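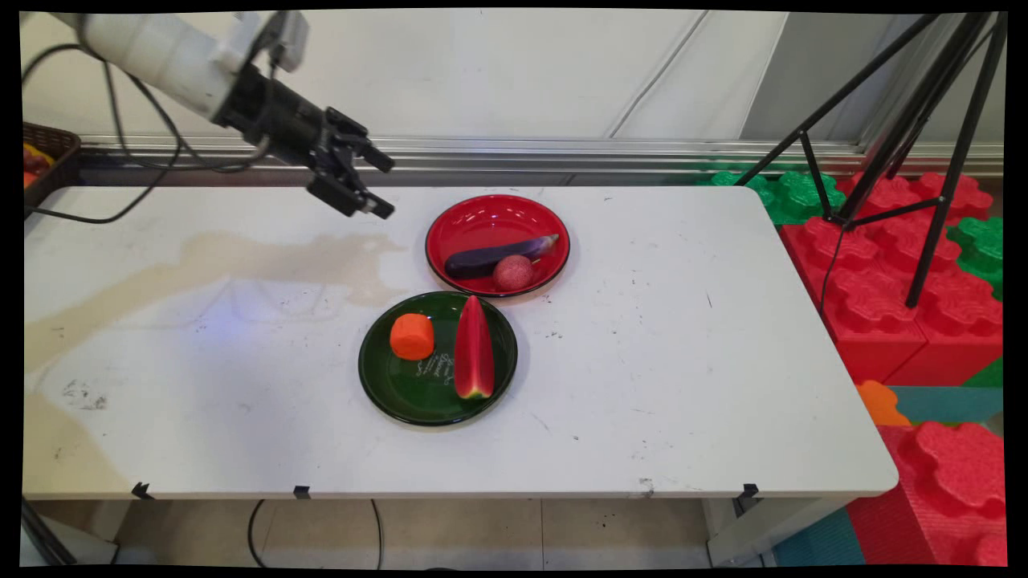 Test table with the arm, the red and green plates and the toy food set.

Progress report to the Linditz fund
Project: Teaching by demonstration for kitchen sorting
Prepared by Blažena Beneš, Flilmont
2018-02-19

Work done in this period

The main job since the last report was to get the remote control working well enough to record demonstrations on it. Until now we had guided the arm by hand, holding it near the wrist and moving it through the task. Hand guiding is quick to learn, but the operator's arms and head get into the recordings, and the opening and closing of the gripper has to be added afterward. With the remote control the operator stands back from the table and the gripper commands are saved along with the motion.

The task is the one agreed on in the plan: move a named piece of food from one plate to the other and let go of it without pushing the rest off. We use toy food because it keeps its shape over many runs. The set includes an eggplant, a carrot piece and a watermelon slice. The plates are placed by hand before each run and are sometimes allowed to overlap, as they would on a real counter.

We recorded 40 demonstrations by remote control. Two operators shared the work. We threw out 9 recordings, most of them for long pauses where the operator had lost track of the gripper's height over the plate. The rest have been checked and labeled.

Problems

Judging height is still the hardest part for a new operator. From the control station it is difficult to tell whether the fingers are just above a piece or already beside it. We tried a slower speed setting for the last part of the approach. It helped, but it makes each run longer.

The watermelon slice gives more trouble than the other pieces. If the fingers close near the thin end it turns and slips out. We have asked the operators to grip it across the rind – this is now in the written instructions.

The replacement finger pads ordered from Teixeira have not arrived. Work continues with the old ones.

Changes to the plan

We would like to move the visit to Brokholm to June. Their operators have not used our controls before, and we want the height problem in better shape before they start. There is no change to the budget.

Next period

Record the same task with a third plate added. Train four new operators and keep their first attempts as a separate set. Run the learned motion on the arm at reduced speed, with an operator at the stop button, and report the results by piece.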